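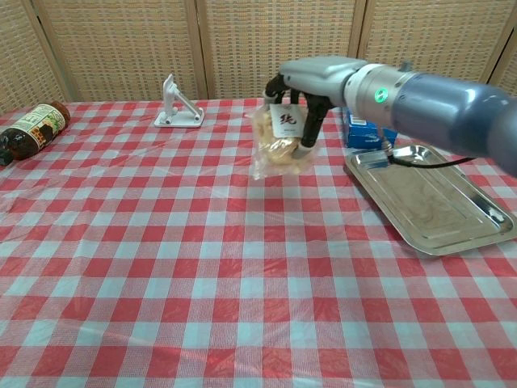 Snacks and the gingham cloth, tasting table, March

About us

Purnholm is a small pantry shop with a very long table in it. We sell snacks, sauces, noodles, pickles, teas and tinned things from a lot of different kitchens around the world, and we love nothing more than opening a few of them and passing them around. If you've ever stood in front of a shelf of packets you couldn't read and wondered which one to take home, you're the person we opened for!

The shop was started by Przemysław Szulc, who still does most of the ordering and all of the labelling arguments. He grew up with a grandmother who kept her best biscuits on top of the wardrobe, and he has been suspicious of hidden snacks ever since. Our first home was a shared kitchen on Guillot Street with room for 2 shelves and a kettle. These days we carry stock from 32 makers and importers, and we have a proper back room where the tastings happen.

The tasting table

The table is where everything gets decided. Before something new goes on the shelf we put it out on the red and white gingham cloth (the cloth came from a church fete and has been mended more often than we'd like to admit) and we eat it. We try it straight from the packet, then again with whatever it's meant to go with. Puffed snacks get tipped into a steel tray so everyone can reach. Sauces are tried plain off a spoon first, then with rice, then with something crunchy.

We're big fans of good packaging, too. A clear bag is a lovely thing, because you can see the colour and the puff of what you're getting before you've opened it. We also have a soft spot for a label with one big brushed character on it, and for dark bottles in brown glass with a bit of illustration. When a label isn't in English, we write a shelf card in everyday words with the ingredients, the allergens and our own tasting notes. Regulars have been known to add theirs in pencil, and we leave them up if they're polite.

What we look after

Our shelves are sorted by how you'd eat things, so you'll find all the nibbles together no matter where they were made. The sections are nibbles, soup and noodles, things to pour, things to spread, and baking. There's also a shelf we call Skorora, which is for odd flavours we adore but can't promise you will. Seaweed caramel lives there, and so did a mustard lollipop for one memorable winter.

Come and taste

Public tastings run from 6 pm and seat 12 at the long table - please book, as the bench seats go first. Each one has a theme. Recent favourites were rice crackers, dark vinegars, and sweets that turn out to be savoury. You'll get a score sheet, a pencil and plenty of water, and you can take home the recipe sheet for whatever we cook at the end.

We do school visits in the mornings as well. Kids are wonderful tasters, they're blunt and they notice smells that we've stopped noticing. Teachers can ask us for the allergy form ahead of time.

Finding us

We're behind the bakery, through the blue gate, with bike parking along the fence. The 37 bus stops across the road. If the front door is shut, ring the bell twice and give us a minute, we're probably out the back with our mouths full.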